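The second pair of hands at Kiani

Automation has reached the small dye lab, and the job descriptions are being rewritten one line at a time

4 March 2020

The color lab at Kiani prepares test blends for companies that make inks and cleaning products. Until October, every blend started the same way: a technician picked a tube from a rack, tipped it into a beaker, and wrote down the time. On a full day the lab ran 50 blends, and most of the work was done standing up.

Part of that handling has now moved to a bench-mounted arm inside a white enclosure. The control software comes from Kistach, a small firm that adapts general-purpose arms to lab work. The bench layout is kept plain. Clear racks hold the tubes, and a cross drawn on the tabletop marks the position of the beaker. The arm grips a tube, brings it over the glass at close to horizontal, and tilts.

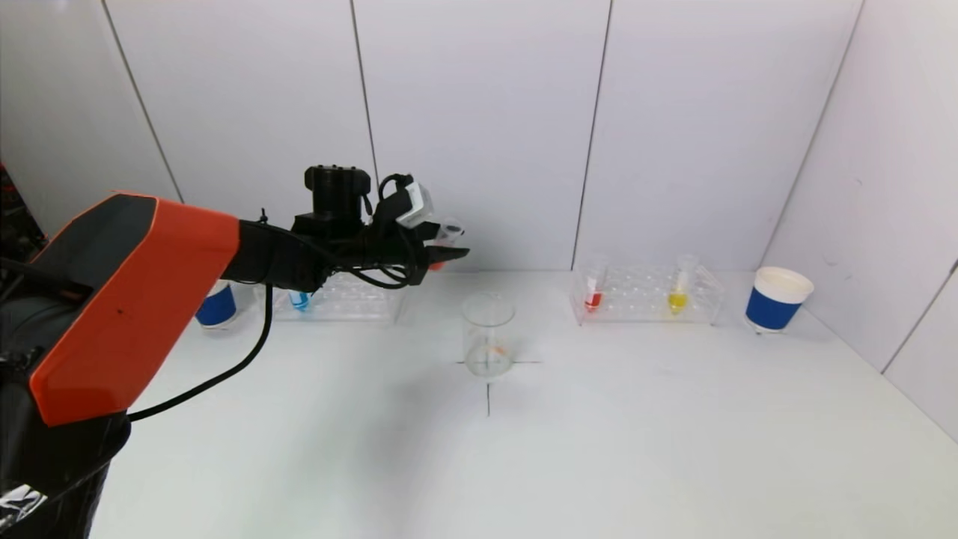 What the technicians do now

Samina Mughal has worked in the lab longer than anyone else on the current staff. Her shift used to be divided by blend. It is now divided by setup: she loads the racks, places the beaker on the cross, checks the first pour, and starts the sequence. She then reads results from the previous run at a desk outside the enclosure.

"I used to know a batch by my wrist," she says. "Now I know it by the log. The log is better for the client. I am still getting used to it."

The log is the main technical gain. Each grasp and each tilt is recorded with a time and a joint position, and a blend that drifts in color can be traced to a particular pour. Under the manual system, the lab repeated the whole blend and compared notes.

The limits are also clear. The arm needs its tubes and cups where the program expects them. A rack set down at a slight angle will stop a run, and restarting requires a person at the bench. Cups are a separate problem from tubes. A paper wall gives under pressure, and the grip force that holds a plastic tube securely can crease it. 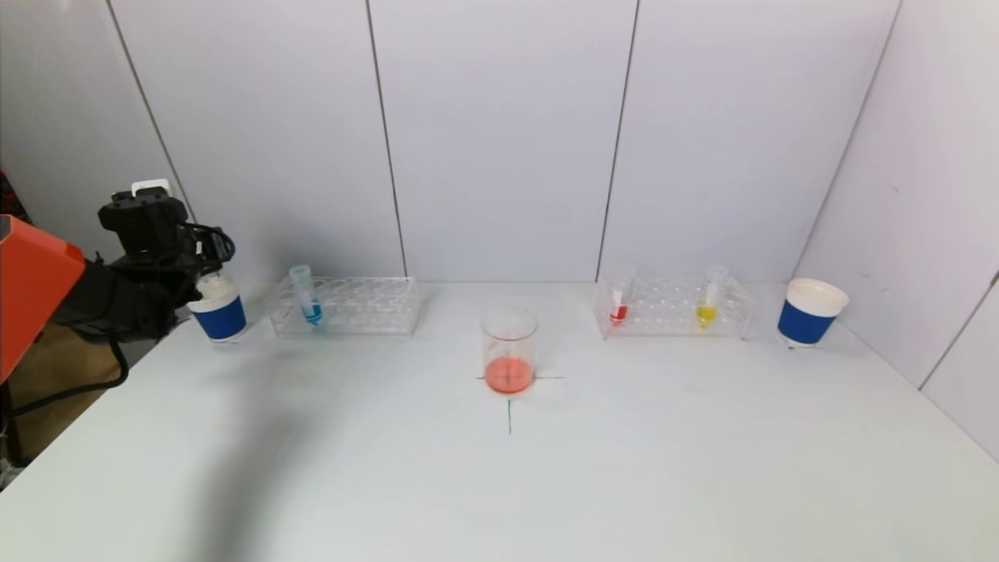 Shu-fen Wan, the process engineer, spent two weeks on grip settings alone. Her first program used a single closing force for every object. The current one stores a separate value for each type of container, along with a slower approach speed for anything made of paper. Technicians can change the values themselves after a short training course, and three of them have done so.

Staffing was the question raised most often before installation. The lab had 10 technicians then and has 10 now, but the grades have changed. Two posts were reclassified as cell operator, with higher pay and a later start. Ekua Akpalu, who represents the bench staff, supported the change and objected to the schedule. Operators are expected to answer stop alarms during breaks, and she wants that time paid. Talks on the point are still open.

Wan's next task is the labeling station, where tubes are still marked by hand.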